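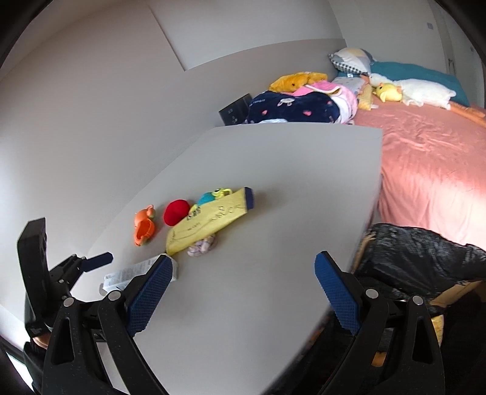
Toys on the white table

Plover pitch day: was it worth the train fare?

hoiyan_tu
3/30/26
I pitched Kiltilance to Plover last week, in the puzzle slot. You get 10 minutes with the judges and then mentoring for the rest of the afternoon. 369 entries this year according to the welcome talk. I didn't get through. Feedback was that the idea was clear but the first level took too long to explain. Has anyone else been, and would you enter again?

rdudek
Went last year with Ralora. Would not enter again. Two of us took a day off work, and the mentor we were given had only worked on console games. Ours was for phones.

Shirley N
That's a bit hard on them. My mentor was very good on budgets and I rewrote my whole costs page afterwards. Did you tell them it was a phone game on the form?

rdudek
Yes. It was in the title of the form.

Shirley N
Fair enough then.

fanni_m
Question for hoiyan_tu, did they let you hand round a playable build or was it slides only? The rules say slides but a friend was allowed to pass a phone along the table.

hoiyan_tu
Slides only in my room. I had a build with me and they said to save it for the mentoring. I think the other room was less strict, which annoyed a few people.

teresa_malinowski
I don't agree with letting builds in. Half the entrants are students with nothing running yet, and it's supposed to be about the idea.

fanni_m
If you can't show how it plays you're judging who talks best. I'd sooner see a rough build than a polished slide.

rdudek
Agree with Fanni on this one.

teresa_malinowski
Then it should say so on the form, and everyone gets the same chance.

hoiyan_tu
Yes, I'd be happy with either as long as both rooms do the same. Stępień are doing a smaller one in May, builds allowed, no entry fee. I've put my name down and will cut the first level before then.

Shirley N
Is there a link for that? I can't find it on their site.

hoiyan_tu
It came by email. I'll forward it to you tonight.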